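Reporting a missing walker: questions we are asked

Tindutbridge Search Team covers the valley and the hills as far as Fevska. These answers are kept by Donnie Nisbet.

When should I report someone missing?
As soon as you are worried. There is no waiting period. Ring the police and ask for mountain rescue, and they will call us out.

What will you want to know?
Name, age, any medical conditions, the planned route and when the person was last heard from. Clothing and boot size help too, as does the make of phone.

Do you charge?
No. A full night search costs us 520 pounds in fuel and equipment, and that is met from donations.

How many of you are there?
We have 46 members on the list. A first callout usually brings 14, and the rest are held back for the next shift.

Should I go out and look myself?
Please stay where you can be reached. Fresh tracks and scent make the dogs' work harder. Check sheds, garages and parked cars at home if the police ask you to.

Can I bring something for the dogs to smell?
Leave worn clothes and shoes where they are until a handler arrives. The handler will bag one item and seal it.

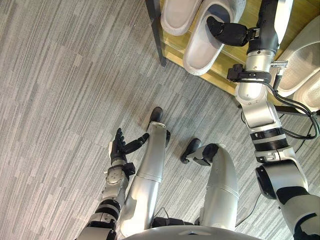

Annelore Ruppert wrote to say that her father's slippers had already been through the wash by the time the handler came, and asked whether a pillowcase would have done. It would. Unwashed bedding is fine, provided only one person has slept on it.

How long do you keep searching?
The police decide, with advice from our search manager. Our longest search ran to 40 hours before it was scaled back.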